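Projeto Skenda: um braço robótico que aprende a servir o almoço
Relatório do grupo, por Tahmineh Nazari e Valentyna Polishchuk
Clube de Robótica da Escola Jutitz, 2025-08-17
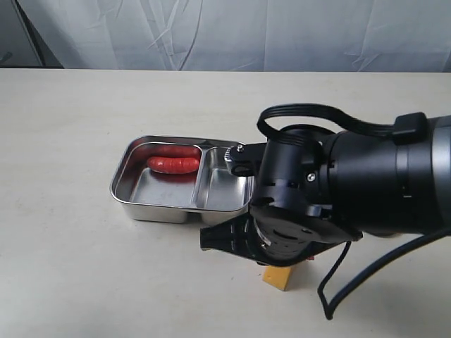
Começamos o Skenda em fevereiro com uma pergunta que surgiu na fila da cantina: será que um braço consegue montar uma bandeja sem amassar a comida? Ninguém do grupo tinha programado uma garra antes, e a gente queria muito tentar!

Objetivo
Pegar um alimento macio na bandeja de inox, trocar de compartimento e soltar sem marcas. Depois incluímos uma segunda tarefa, com blocos de madeira, para comparar um objeto rígido com um que cede.

Como trabalhamos
O braço é controlado à distância por uma de nós enquanto a outra anota. Cada tentativa fica gravada com as posições das juntas e a abertura da garra, e o programa de treino, que batizamos de Filulell, usa essas gravações para aprender o movimento. A Valentyna ficou com o controle e a Tahmineh com o código (trocamos duas vezes, e valeu a pena, porque cada uma entendeu as reclamações da outra).

A salsicha foi a nossa favorita desde o começo. É curva, brilhante, rola quando o dedo encosta de lado e, se ficar perto da parede da bandeja, sobra pouco espaço para a garra entrar. O inox também complicou: os reflexos mudavam com qualquer luz da sala e o programa confundia o reflexo com o objeto. Passamos a usar um pano claro no fundo e luz difusa, e melhorou demais.

Resultados
Na última rodada com a salsicha fizemos 8 tentativas. Em 3 delas o alimento escorregou na hora de levantar; nas outras chegou inteiro ao compartimento menor. Com o bloco o braço quase não errou, mas fechava a garra com força demais, coisa que só percebemos vendo os gráficos.

Dificuldades
O cabo do punho prendia na borda da mesa quando o braço girava. Mudamos o percurso dele e limitamos o giro. Também perdemos uma tarde inteira com um parafuso frouxo no suporte, que parecia erro de código!

Próximos passos
Queremos testar pontas de silicone na garra e levar o projeto à mostra Semeniuk. A Tahmineh já está reescrevendo a parte que escolhe o ponto de pega, e a Valentyna quer tentar com ovo cozido.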